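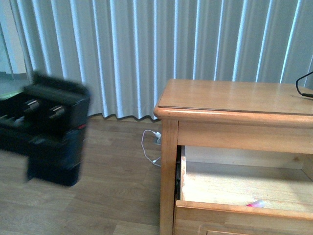 A written comment on the previous version of these notes asked why a drawer task needs rules at all, when the forces are low and the arm can be stopped by hand. The comment is fair as far as force goes. Most faults in the Lins exercise came from unrecorded starting conditions.

Tarness Robotics Course, Unit 4: Working Rules for Arms Near Furniture
February | By the course staff

Search this site Go

4.1 Before motion

The work area is the cabinet, the floor around it, and the full sweep of the arm, including its cables. Check the following with the drives off:

- Loose cables on the floor are traced to both ends and logged.
- Drawer position is logged as open, partly open or closed. "Ready" is not an entry.
- Loose objects are named, with their location. A marker on the top and a marker in the drawer are different starting conditions and get different run sheets.
- Cable loops on the arm are checked for slack at the wrist through the full range of the task. 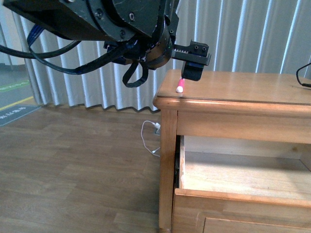
4.2 Approach and contact

Approach speed is set in the Finex profile and is not changed during a run. Hold for 3 seconds before first contact. The operator keeps one hand on the stop control during the hold and during all drawer motion.

A hanging cable must not pass between the gripper and a knob. If it does, stop, back off along the same path, and log the event. Do not shake the cable clear with the wrist. 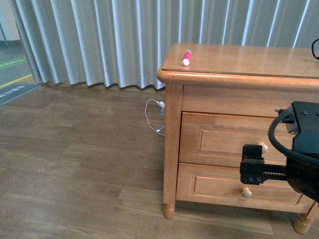 Gripper beside the drawer fronts, marker on the cabinet top.

4.3 Wrist camera check

The head view alone is not enough to confirm alignment. Before closing on a knob, compare it with the wrist view. Fingertips and target knob should both be identifiable. Where the fingers cover part of the lower drawer, raise the wrist and look again.

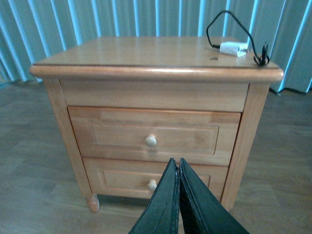 Cables and adapters left on furniture count as loose objects under 4.1, even when no step of the task touches them. After 5 runs the checks are repeated in full. A run with a missing entry is marked void and is not repaired from memory. The Usau worksheet uses the same entries in the same order.

Contact the course office | Copyright Tarness | Back to top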